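Skript zur Vorlesung »Farbe sehen, Farbe benennen«, zweite Sitzung
Stand: 2025-08-09, zusammengestellt von Ximena Robles

Heute geht es um Kontraste, und ich freue mich seit Semesterbeginn darauf! Bitte vor der Übung einmal ganz lesen, auch die Fußnoten im Reader (dort steht das Beste).

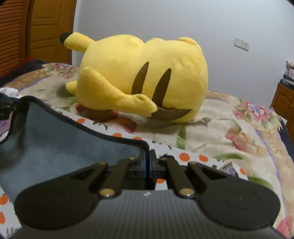
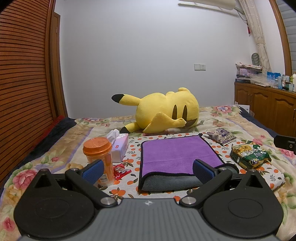

**Teil A: Grundlagen**

Gelb und Violett liegen im klassischen Farbkreis einander gegenüber. Wer Farben nur aus dem Malkasten kennt, lernt das als Regel und fragt nie wieder nach. Dabei fängt es genau da an, spannend zu werden! Im additiven System (Licht, Bildschirm) ist der Partner von Gelb nämlich Blau, im Malerkreis ist es Violett. Beide Kreise sind Modelle, beide leisten etwas, und in der Klausur muss immer dabeistehen, von welchem die Rede ist.

Drei Größen brauchen wir ständig:

- **Farbton (Hue):** die Stelle auf dem Kreis, also Rot, Orange, Gelb usw.
- **Sättigung:** wie weit eine Farbe vom neutralen Grau entfernt ist. Ein leuchtendes Orange ist stark gesättigt, ein Braun deutlich weniger.
- **Helligkeit:** wird von Anfängern fast immer unterschätzt. Gelb ist schon bei voller Sättigung hell, Violett dunkel. Der Kontrast zwischen den beiden ist deshalb immer auch ein Hell-Dunkel-Kontrast.

Kleiner Exkurs zu Braun, meiner Lieblingsfarbe in dieser Vorlesung: Im Spektrum kommt es nicht vor. Braun ist ein dunkles Orange oder Gelborange, und wir sehen es nur, wenn die Umgebung heller ist. Dreht man in einem abgedunkelten Raum alles andere weg, kippt die Fläche ins Orange zurück. Das führen wir im Juni mit dem Projektor noch einmal vor, Ezequiel Barrera baut den Versuch auf.

**Teil B: Simultankontrast**

Michel Eugène Chevreul leitete die Färberei der Pariser Gobelin-Manufaktur und ging Beschwerden über ein angeblich zu mattes Schwarz nach. Die Farbe war in Ordnung, die Nachbarn waren das Problem! Jede Fläche verschiebt ihre Nachbarfläche ein wenig in Richtung der eigenen Gegenfarbe. Ein neutrales Grau neben Orange wirkt bläulich, neben Violett bekommt es einen Stich ins Gelbe.

Bedingungen, unter denen der Effekt besonders stark ist:

1. Die beeinflusste Fläche ist klein und wird von der anderen umschlossen.
2. Beide Flächen haben ähnliche Helligkeit.
3. Zwischen ihnen liegt keine Konturlinie. Schon eine schmale schwarze Kante dämpft ihn merklich (man denke an Glasfenster mit Bleiruten).

Bei gemusterten Stoffen wird es komplizierter. Sind die Motive sehr fein, tritt oft das Gegenteil ein, die Farben gleichen sich einander an. Das heißt Assimilation oder Bezold-Effekt, nach Wilhelm von Bezold. Ab welcher Mustergröße das eine ins andere umschlägt, hängt vom Betrachtungsabstand ab. Probiert das aus, es macht wirklich Spaß: erst nah herangehen, dann quer durchs Zimmer.

**Teil C: Übung**

Material: graue Pappe, farbiges Papier in vier kräftigen Tönen, Klebestift. Die Papiere von Balon sind matt und eignen sich gut, die von Grurkico glänzen leider etwas.

Schneidet 2 gleiche Quadrate aus derselben grauen Pappe, Kantenlänge 40 mm, und legt sie auf verschiedene Farben. Notiert, was ihr seht, bevor ihr darüber nachdenkt. Dann tauscht ihr die Unterlagen. Zuletzt eine dünne schwarze Kontur um jedes Quadrat ziehen und noch einmal schauen. Tageslicht von der Seite, bitte keine Schreibtischlampe.

Abgabe in Raum 622 bei Higinio Ledesma, eine Seite Text genügt. Wer zu zweit arbeitet, schreibt beide Namen auf die Rückseite der Pappe.

**Zum Weiterlesen**

Josef Albers, *Interaction of Color*. Die Kapitel sind kurz und die Aufgaben großartig.
Johannes Itten, *Kunst der Farbe*, daraus die sieben Kontraste. Mit Vorsicht genießen, was er zu den Jahreszeiten schreibt.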